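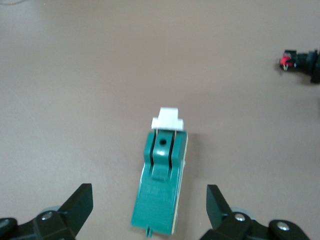
Can a robot do the chores yet? Undcombe opens its workshop to find out

FOR IMMEDIATE RELEASE - 7/25/24

I'm Afshin Vahidi and I run the small-parts bench at Undcombe. The question I get most, from customers and from my own mum, is when a robot is going to tidy the kitchen drawer. My answer is still "not this year", but I'm a good deal more cheerful about it than I was in June, and we'd like you to come and see why!

We've started a public trial called Itolico. It looks at the dull little jobs that fill up a day at home or on the shop floor: picking up a clip, putting a cap back where it lives, sorting the odds and ends that collect on a worktop. A glossy teal plastic piece with a white cap on the end is easy work for you or me. A two-fingered gripper has to line up on both sides of it, close by the right amount and keep hold, and each of those can go wrong in its own way.

Over the trial we'll make 1450 attempts with parts like these. The first 600 are pick-ups only. After that come the fiddlier jobs, such as turning a part over or fitting it into a tray, and I expect our score to drop like a stone when we get there.

My colleague Jamshid Shokri looks after the shop-floor side and he's stricter than I am. "If somebody has to stand next to it all day, it hasn't saved anybody any work," he says. "I want to walk off, have a cup of tea and come back to a full tray." We haven't given him his cup of tea yet.

The parts trays come from Stosex, who have been very patient with us changing our minds about the size of the slots (sorry again, Babak!). All the results will go on our website, dropped parts included, and we'll put them up in batches as we go.

Our open afternoons are free and run for five weeks. Bring a small household object if you like and we'll have a go at picking it up - nothing sharp, please, and nothing you'd be sad to see on the floor.

To book a place or arrange a press visit, ask for Babak Yazdani at the Undcombe front desk.

ENDS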